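Print this page | E-mail this page
Filed under: Course handouts, Textiles and laundry care
Reading time: 3 minutes

Plunano Household Skills, Unit 4
Sorting, checking and folding sports kit

Read this before the January practical. It follows on from the unit on wash temperatures and assumes you have your notes on care labels with you.

1. Before folding

Kit must be fully dry. Check the places that hold water longest: waistbands, collars, hems and anywhere two layers meet. A lining can feel dry on the outside and still be damp against the seam. If in doubt, hang it for another hour.

Turn everything the right way out. Empty the pockets of shorts, and look inside for drawstrings that have pulled through. Put these right before folding. A safety pin through the end of the cord is the usual method.

2. Colour and trim

Red with white trim is the combination that gives most trouble. The dye can move into the white during the first few washes, and again if a wet load is left sitting in the drum. Look at the trim in daylight. A pink tinge along the edge of a white band should be noted on the check sheet and the garment kept back from the dryer, as heat makes the stain harder to shift.

In the Skudeo exercise you will be given a load of mixed kit and asked to separate it by main colour and then by trim. Plain red and red with white go in different piles — even if they come from the same set.

3. Folding surface

A table is best, but a bed, a sofa seat or a padded stool will do if it is clean and flat. Smooth the cloth first. Soft surfaces give under your hands, so fold in shorter movements and do not lean on the garment.

4. Order of work

Fold the shorts first. Lay them flat, fold one leg over the other, tuck in the point at the seat, then bring the hem up to the waistband and fold once more if the shelf is shallow. Move the bundle to the back, leaving the front clear for the shirt.

Lay the shirt face down. Straighten the hem and pull the side seams into line, then bring each side to the centre with the sleeve laid back along it. Fold up from the hem in two stages and turn over.

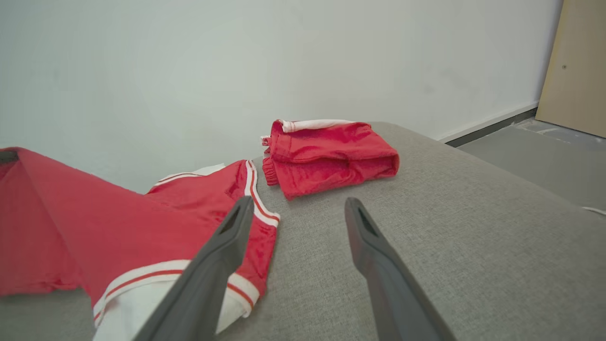

Fig. 1. Red kit with white trim: shirt still to be straightened, the other piece folded behind it.

Striped edges are a useful guide. If the stripe on the hem runs at a slant, the shirt is twisted and should be shaken out again.

5. For the practical

Bring one shirt and one pair of shorts. The Rirnavine room opens at 13.00 and the irons stay off for this session. Hand in your check sheet with the folded set.

Further reading: Tang, chapter on knitted fabrics, the section on shrinkage only.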